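Neighbourhood Container Recycling Project
Progress report to the Jaber Fund
Prepared by Hema Thomas, project coordinator
01/10/2020

Collection

We now have 154 households signed up across the Omow and Pokport routes. Pokport was slow to start. The first letters went out in April with the wrong pickup area printed on the map, and we had to send them again. Sign-ups improved once the corrected map was out, and most of the new households came from the streets behind the school.

Mixed loads are still our main cost. Glass and food scraps turn up in the container bags, and the depot charges us extra for sorting. 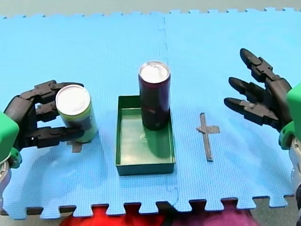 We have changed the wording on the bags to say "drink cans and plastic bottles only" and moved it to the front, where people will see it as they tie the top. Anil Palaniappan is keeping a log of rejected bags by street so we can tell whether the new wording makes a difference.

Equipment and storage

Two of the nine wheeled bins bought under the grant have cracked lids. The supplier has agreed to replace them but has not given us a delivery date. The storage cage at Omow is finished. The one at Pokport is waiting on a permit from the council — we have phoned and written, and will keep at it. 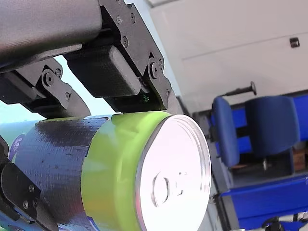 Metal can on its side.

Budget

Spending is under the amount planned for this period, mainly due to the Pokport cage. Fuel is over. We ask to move the unspent storage money into the next period and to keep the fuel line as it is for now.

Next period

Add five streets to the Omow route
Finish the Pokport cage
Send the fund a copy of the rejected bag log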